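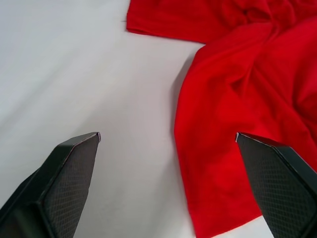 开场先别急着放片子，等后排坐好。

大家好，谢谢来听。我今天讲的是怎么把一衣柜旧衣服清掉，讲的是我自己家的衣柜，不是什么理论哈。去年搬到Wirlow以后，我把所有衣服倒在床上，一件一件数，677件！数到后来我先生都不跟我说话了。（停一下，让大家笑。）

先说我怎么会有这么多。我以前在Brelard上班，公司楼下就是折扣店，午休没事就进去转，看见便宜的就拿。还有各种活动发的T恤，跑步的、团建的、朋友开店的，穿一次就塞抽屉，再也没见过天日。问一下现场：谁家里有三件以上的活动T恤？举手看看。

我的办法特别笨。每天晚饭后拿7件出来，摊在桌上看，看完才准去追剧。要摊开，叠着看不出领口松没松，也看不出下摆有没有卷边。我就是吃过这个亏，有一摞叠得漂漂亮亮的，留了好多年，打开全是黄印子。
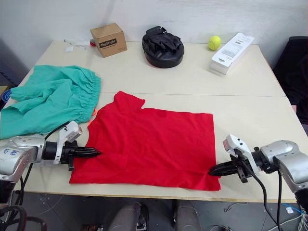
红色短袖T恤，摊在桌上

颜色这件事多讲两句。红衣服最难舍，照镜子觉得精神，可是真到出门又换成灰的。我妈是反过来的，她一年四季穿红，说在菜市场好认人。所以别拿别人的标准来清自己的柜子，我试过照着书上的清单做，坚持了两个晚上就烦了。

讲到这里喝口水，看时间，超过21分钟就跳过捐赠站那段。

捐赠站：我跑的是Lallivia那家，老板叫Tomás Egan，人很爽快，但是规矩也硬。扣子掉了的不收，没洗的不收，袜子一律不收。我第一次扛了两大袋去，被退回来一袋半，脸都红了。后来学乖了，洗好、晾透、按大小分开，他看一眼就签单。
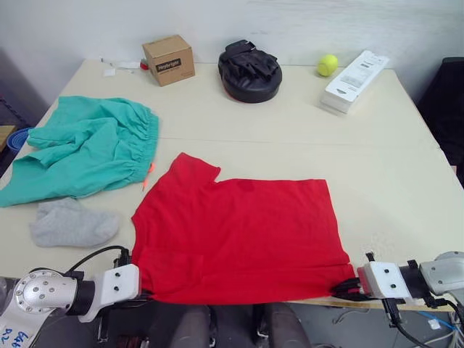 还有一部分是送不出去也捐不掉的，我拿来剪抹布。棉的最好用，化纤的不吸水，擦桌子越擦越花。剪的时候沿着侧缝走，袖子单独留着，套在手上擦百叶窗，真的好用，回去试试！

最后前后清掉了400件左右，剩下的挂进一个柜子，门终于关得上了。Martinelli那边的朋友问能不能讲讲童装，童装我没经验，别硬答，请她们会后来找我聊。

提问环节。有人问羽绒服怎么办的话，就说我那件还在床底下呢。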